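Workshop notebook, Mogensen Racing, Menmont shop
3 Dec 2019
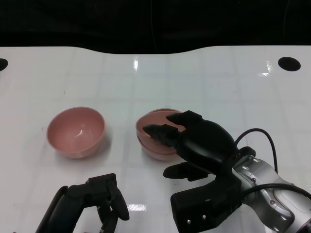

Pink bowl on the white table.

Well, the car is finally back from the Hirkia round and up on the stands, and I want to get this written down while it's all still fresh in my head (I said the same thing in July and then couldn't make sense of my own notes, so forgive me if I go on a bit).

We finished the race in 9th, and I'm still very pleased with that! The gearbox ran all 81 laps with no complaint, and the new shift linkage felt good even late in the day when everybody was tired. Gearbox mileage now stands at 1281 km. I'd like to open it before the next round and have a look at the third gear dogs, mostly for my own peace of mind.

Left rear damper is the one I keep coming back to. The driver said the car was lovely into the slow corners but got a little nervous over the curbs on the way out, and when I pulled the damper this morning there was a film of oil around the shaft seal. Right rear was clean. I've ordered seals for both sides anyway – it seems silly to do one and then be back in there after the next test.

Front brakes: pads have more left on them than I expected, discs have light heat marks but no cracks that I can find. I'll put the same pads back in for the Hikia test day and save the new set for the race. Please bed the new ones in properly this time, whoever gets to them first (it may well be me).

Rear springs went on the rater again and both came up a touch softer than the paint marks say. Fine for now. Repainted the marks.

Engine hours are in the blue book. Oil sample is bagged, labeled 842 and sitting by the door, so if you're driving past the lab please take it with you.

Still to do: wheel bearings, radiator duct tape (the old stuff is coming away on the lower edge), and the seat bracket bolt that I never did find. I've borrowed one off the spare seat for the moment.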